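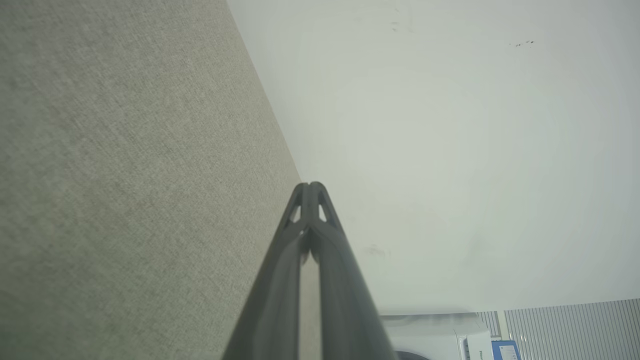
Where does a retired household lose the most heat for the least good reason? In the rooms that are kept warm all day and sat in for an hour, which in our sample usually meant a spare bedroom or a dining room.

4.2 Room-by-room heating in the Zover homes

We were delighted by how readily people took to this part of the work! Each of the 50 households was given a plain paper diary and asked to mark, morning, afternoon and evening, which rooms they had used and whether the radiator was on. The diaries came back full of notes in the margins (grandchildren visiting, a drafty hatch, a cat that wanted the landing warm) and those notes told us far more than the tick boxes alone could have done.

The homes in Zover are mostly single-story, with one thermostat in the hall. Setting that thermostat for the coldest room means every other room gets the same treatment, and several people told us they had never touched the valves on their radiators. Arben Popescu visited every home in February to show how the valves worked and to bleed any radiator that was cold at the top. After the visits, the diaries show unused rooms being turned down in most homes, and people kept it up for the rest of the month.

Savings varied a lot. The largest we recorded over the heating season was 414 kilowatt-hours, in a detached house with two unused bedrooms, and the smallest was so close to nothing that we would not want to read anything into it. Homes with open-plan living space gained very little, as we had expected. What we had not expected was how well the small terraced homes did once the doors between rooms were kept shut, and we think that deserves a study of its own.

Comfort matters here as much as cost. We asked everyone to keep the room they sat in as warm as they liked, and we made no attempt to talk anyone into a lower setting. Margit Virág's follow-up interviews found people pleased to have a warmer sitting room for the same bill, and a few had moved a favorite chair away from an outside wall as well.

Damp is the main caution. A room left cold for weeks can grow mold behind furniture, so we advised a low setting instead of off, with the window opened for a short time each day. Section 4.3 takes up the humidity readings from the Cuvon homes, where the walls are thicker and the picture is quite different.

Figure 1. Introduction to Section 4.2.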